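Small-parts storage, second attempt
December 6, 2025

The first system lasted from May until the half-term holiday. It used four lidded tubs sorted by category (food, animals, kitchen, other), and it failed on the fourth tub. By the end most of the toys were in 'other' and the remaining three tubs were being used as hats.

The second system has one container and one rule. The container is a lime-green plastic box, open at the top. The rule is that whatever is on the bed at six o'clock goes into the box, and whatever does not fit goes to the shelf in the hall. There is no sorting. Balthasar Zaugg, who designs parts bins for Giltmont and is married to my sister, considers this a surrender. He may be right, but his bins hold 500 identical screws each and mine has to hold fruit, crockery and livestock.

I do the work on the bed with the grid-patterned cover. The grid is useful – a small item shows up against the lines, and it is easy to clear one patch at a time.
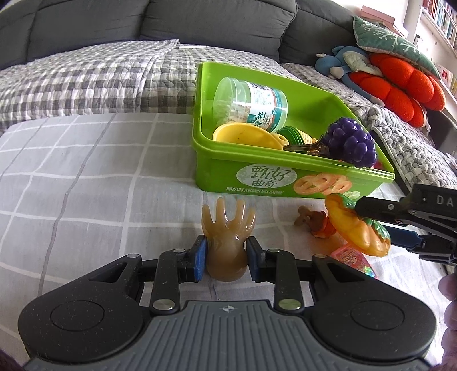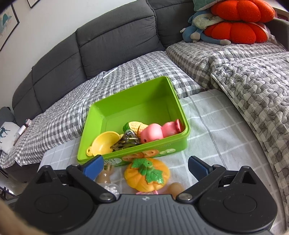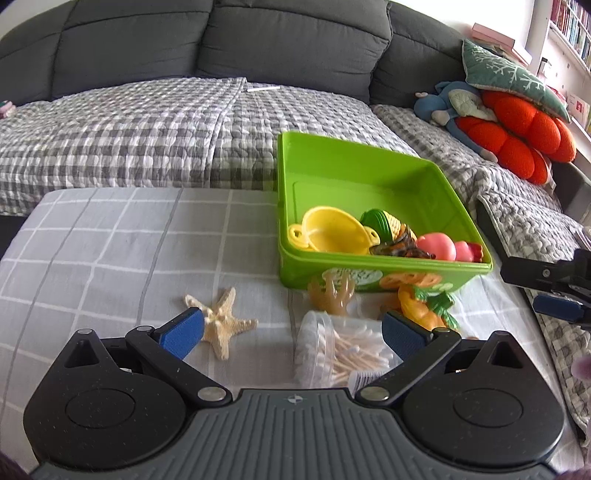

Loading order matters more than I expected. Bowls and pans go in first, open side up, so that they can take smaller pieces. Plates stack flat along one side. Fruit and vegetables come next, because they roll and will settle into whatever space is left. Animals go on top, where they can be found at seven in the morning without the whole lot being tipped out.

Cotton swabs are the unresolved item. They belong in the bathroom cabinet and are regularly borrowed as chips, firewood or drinking straws. A full container takes up the room of several pieces of fruit, so they ought to go back to the cabinet at the end of the day. In practice they travel with the toys.

I timed the evening clear-up over a fortnight with the old tubs and again with the single box. The total fell from 686 minutes to 108, although the first figure includes two arguments about whether a crab is food or an animal.

Next job is the hall shelf, which is 20 cm deep and already full.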